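Let the Fish Be Crooked

Last July I spent most of my evenings teaching a robot arm to cook in a kitchen that doesn't exist, and I came out of it with an opinion I can't stop bothering people with. 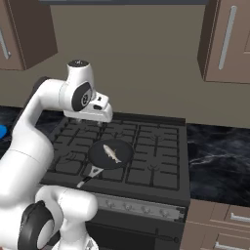
What I was doing all summer

I'm part of a small group that records examples for a learning system. Someone sits down with a controller, drives a simulated arm through a chore from start to finish, and the computer saves every bit of it. Then you reset and do it again. My chore was the frying pan on the gas stove, with one small whole fish in it. Other people got drawers and cabinets, and I was jealous of them for a good two weeks, because drawers go in and out and that's that. A fish in a pan is a fussy thing to work with, even when it's made of numbers.

The project is called Reltelis, and Samina Awan runs the recording side of it. She gave each of us a target of 60 recordings per chore, and she gave us rules. Keep the motions smooth. Don't pause. If you bump anything, throw the recording out. Start from the same resting position every time. I'm a rule follower by nature (ask anyone who has played board games with me), so I did all of it, and by the end of my first week I had a lovely stack of recordings that looked like the same recording over and over.

My opinion is that those were the worst ones I made.

Clean examples teach a clean world

Think about what the system gets out of a perfect recording. It sees the arm lean in over the burners, the gripper come down in just the right spot, the pan get picked up by the handle, done. Great! Now suppose the gripper comes down a little bit too far left. The system has never seen that. In everything I gave it, the hand was already where it should be, so it has no idea what a person does when the hand is wrong. And a person does something pretty specific. You stop, you back up a touch, you come at it again from a better angle. All of that was in the recordings I'd been throwing away.

I brought this up with Osvaldo Evangelista, who was doing the training with what we recorded, and he laughed and said he'd been wanting somebody to send him some junk for ages. So I sent him my junk. I'd kept 132 of the rejects in a folder, mostly out of laziness, and we went through them together over two very long calls. A few of them really were garbage (I'd sneezed, I'd hit the wrong button, I'd steered straight into the oven door). But plenty of them were just me being a little off and then fixing it.

He trained one version with only the pretty recordings and one with the wobbly ones mixed in, and then set them both loose on the stove. The pretty one was beautiful to watch right up until it missed, and then it sat there opening and closing its fingers over a burner like it was waiting for applause. The wobbly one missed too. It just tried again. I know that's one chore and one comparison and I'm not a scientist, but it was enough to change how I sit down to record.

The case for the other side

Samina doesn't agree with me, or doesn't agree all the way, and I'd be unfair if I left that out. Her worry is bad habits. If I hesitate over the handle every single time, the system learns to hesitate over the handle, and now you've got a nervous robot. She's right about that! We had one person, who shall remain nameless and who was me, who always swung the arm too wide on the way in. For a while the trained version did it too. It was like hearing my own voice on an answering machine.

She also says it's hard to tell a useful mistake from a sloppy one, and that if you announce that mistakes are welcome, people will get sloppy. Also fair. Naveed Bhutto suggested making the mistakes on purpose, with a list of them, and we tried it for a couple of evenings. I hated it. Faking a miss feels like faking a sneeze. My hand knew where the pan was the whole time, and the "recovery" came out so quick and tidy that it didn't look like any recovery I'd ever made for real.

What I'd rather do is mess with the kitchen and leave the person alone. Turn the pan so its handle points somewhere annoying. Lay the fish crooked. Start the arm from a place nobody would pick. If you make the setup different every time, the person at the controller is going to fumble a little without trying, and then fix it, and that's the stuff you want. It costs next to nothing in simulation - you're moving a fish with a mouse.

Where the people come in

One more thing, and then I'll quit. We tend to talk about this as if the recordings were water and we just need more of it. More hours, more arms, more kitchens. Jeanie Pringle and I recorded the same chore for a month and I could pick hers out with my eyes half shut. She comes in low and slow. I come in high and then drop. I'd take 6 different people over one very good one, even if the very good one is faster, and I'd want at least a couple of them to be beginners.

Beginners get weeded out early in most setups, and I think that's a shame. Their first day is when they're doing all the looking and correcting, and by the third week they've worn a groove. I know I had. My recordings from that first evening are ugly, slow and full of second tries, and Osvaldo tells me he still has them in the training mix.

I've got a new chore starting next week, with cabinets this time. I asked Samina if the doors could be left partway open, by a different amount for every recording, and she said she'd think about it.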